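Notizen Vortrag Wahlkampf im Netz, Fassung für März. Max. 25 min, danach Fragen. Handy aus!!

## Einstieg

- Begrüßung kurz, Dank an Denise Sedgwick für die Einladung
- nicht mit Statistik anfangen. Mit der Szene aus Gando anfangen: Bürgerversammlung, 19 Uhr, Saal voll, und vorne sitzt ein Kandidat, der auf jede Frage zur Stadtkasse sein Telefon hochhält. "Steht alles online."
- stand eben nicht online. Online standen 316 Kurznachrichten in einem Monat, davon zur Stadtkasse: zwei
- Pause lassen. Dann erst Titel nennen

## Worum es geht

- Frage des Abends: Was passiert mit einer Affäre, wenn der Betroffene schneller sendet als die Presse prüft?
- Ebene ist die Kommune, große Politik kommt höchstens in der Diskussion. Falls jemand Washington ruft: freundlich bleiben, auf später verweisen
- Begriff "Gegenerzählung" kurz klären, ein Satz reicht. Letztes Mal drei Minuten daran hängen geblieben

## Der Fall Karimi

Langsam sprechen, viele im Raum kennen den Fall nicht.

- Karimi = Neubaugebiet am Nordrand von Gando, Vergabe der Erschließung ohne zweites Angebot
- Terence Hulme damals Fraktionschef, gleichzeitig Beirat bei der Baufirma Nollero. Beirat war angemeldet, ja. Aber erst nach der Abstimmung
- Lokalblatt bringt es morgens um sechs. Um 6:20 die erste Antwort von Hulme: "Kampagne". Um 7 die zweite: die Vorgänger waren schlimmer. Mittags war das Thema die Zeitung selbst
- Wichtig: er hat nie bestritten, dass er im Beirat saß! Das übersehen alle. Er hat über Ton, Zeitpunkt und Absender geredet, über die Sache kein Wort
- Zitat vorlesen von der Karteikarte (blau), nicht frei, beim letzten Mal falsch zitiert und Beschwerde kassiert

Überleitung: "Und wer hat das gelesen?"

## Zahlen, aber wenige

- Auswertung mit Kieran Whitlock zusammen, er hat die Kommentare gesichtet, ich die Artikel
- 1.818 Kommentare unter den Beiträgen zu Karimi
- davon etwa 270 mit irgendeinem Bezug zur Vergabe. Rest: Zeitung, Personen, Parkplätze, Wetter
- die Einordnung ist Handarbeit, Grenzfälle gibt es, das offen sagen. Whitlock hätte ein paar anders sortiert, am Bild ändert es wenig
- KEINE Prozentzahl nennen, da wird sofort nachgerechnet und dann reden wir nur noch darüber

## Gegenmeinung

- Jordan Hollis (Gemeinderat, sitzt evtl. im Publikum, hinschauen) sagt: die Leute wollten den direkten Draht, die Presse hat ihr Monopol verloren, gut so
- da ist was dran. Zugeben! Das Lokalblatt hatte Hulme jahrelang durchgewunken, inkl. Homestory mit Hund
- trotzdem: direkter Draht ohne Rückfrage ist eine Durchsage. Das Wort Durchsage bleibt hängen, einmal benutzen, höchstens zweimal
- Dorothy Hebden hat damals als einzige in der Ratssitzung nachgefragt. Protokoll S. 4, ist öffentlich. Drei Fragen, auf keine eine Antwort, Tagesordnungspunkt nach elf Minuten zu
- falls Zeit: kurz vorlesen, sonst springen

## Plattform Genuto

- kurz halten, max 3 min
- Stadt hat Genuto eingeführt für Bürgerfragen, jede Frage öffentlich, jede Antwort mit Name und Datum
- läuft mäßig. Antworten kommen spät, Formulierungen aus dem Amt, einmal stand "siehe oben" und oben stand nichts
- aber man kann nachher nachlesen, wer wann was gefragt hat. Bei Karimi hätte das gerreicht, um die Beiratssache vor der Abstimmung zu sehen. Meine Meinung, so kennzeichnen
- Nachteil: wer nicht online ist, kommt nicht vor. Telefonsprechstunde wurde gleichzeitig gestrichen, das ist der eigentliche Skandal im Kleinen

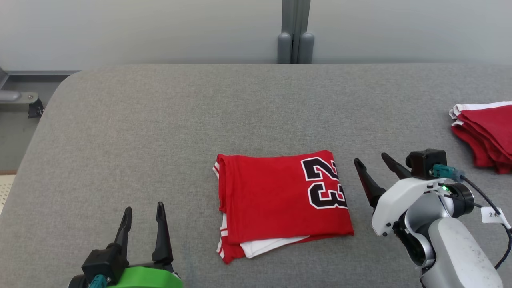 ## Was man tun könnte

- Beiräte und Nebentätigkeiten melden VOR der Beratung, nicht bis Quartalsende
- Rückfragerecht im Rat, eine Nachfrage pro Frage, schriftlich wenn nötig
- Redaktion: die erste Antwort des Betroffenen nicht zur Überschrift machen. Macht jeder, auch ich früher
- Telefonsprechstunde zurück. Hier meistens Applaus, kurz warten

## Schluss + Fragen

- zurück zum Saal in Gando, der Kandidat mit dem Telefon. Er wurde übrigens gewählt - knapp
- Fragen, die sicher kommen: Was macht Hulme heute? (Sitzt noch im Kreistag.) Ist Nollero verurteilt worden? (Nein, kein Verfahren. Sauber formulieren!!)
- bei Koreferaten aus dem Publikum nach einer Minute nett unterbrechen
- Literaturliste liegt am Ausgang, Wasser mitnehmne, Karteikarten wieder einsammeln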